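Timestamps first: how Vinar rebuilt its demonstration pipeline

Sat 30 November

The software group at Vinar maintains the code that turns recordings from handheld grippers into training data for manipulation policies. In September it replaced most of that code. We spoke to the group's lead engineer at the Brurnbridge office about what was changed and what was left alone.

The old pipeline, called Wolde, had grown out of a set of conversion scripts. Each script read one sensor stream, resampled it to a common rate and wrote a new file. By the time an episode reached the training job it had been resampled 4 times.

"Every stage interpolated the output of the stage before," the engineer said. "The gripper width was the worst case. A fast close would come out as a slow close, and the policy learned the slow one."

The replacement, Jormont, keeps raw samples with their original timestamps until the training loader asks for a window. Interpolation happens once, in the loader, and the method is set per channel: linear for width, spherical for orientation, nearest sample for images.

Clock alignment took longer. The camera and the width encoder run on separate clocks, and the offset between them was stored as a constant in a configuration file. When the group measured it across 659 episodes, the spread was 66 milliseconds.

"That is two frames at our rate," the engineer said. "You can't put that in a constant. We estimate it for every episode from the motion itself, and we reject the episode if the fit is poor."

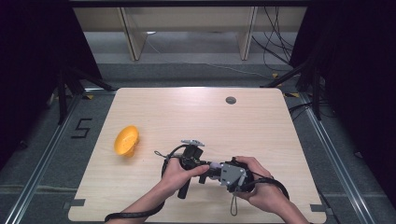
Software group, Vinar

Pose estimation was the other large item. The trajectory of a handheld gripper is recovered from its camera and inertial unit, and a bare tabletop gives the tracker few features to hold on to. A pale wooden top with one yellow bowl on it is a hard case when the gripper is close to the surface.

"Most of the useful corners are on the floor and in the background," the engineer said. "When the operator leans in, you lose them. The old code carried on and reported a pose anyway. The new code reports a covariance, and the loader reads it."

Segments with high covariance are masked in the loss and the rest of the episode is kept. Wolde had discarded the whole recording.

Asked about planning, the engineer was brief. The policy outputs short chunks of relative gripper poses, and a conventional inverse kinematics solver tracks them on the arm. Chunks that would break a joint limit are refused before they are sent. "We don't clip them. A clipped path goes somewhere that neither the policy nor the operator asked for."

The group has also written a replay tool, which runs a recorded trajectory through the solver without any policy. It is now the first check on every new task. If the arm can't follow the human's path, the task is recorded again with the table moved or the start pose changed.

The loader still has a memory problem with long episodes. Image windows are decoded on demand and cached, and the cache is not released until the worker exits. The present workaround is to restart each worker after 700 windows.

"It's ugly and it's in the release notes," the engineer said. "The fix is written, but it changes the order in which samples are drawn, so it has to wait until the current training runs have finished."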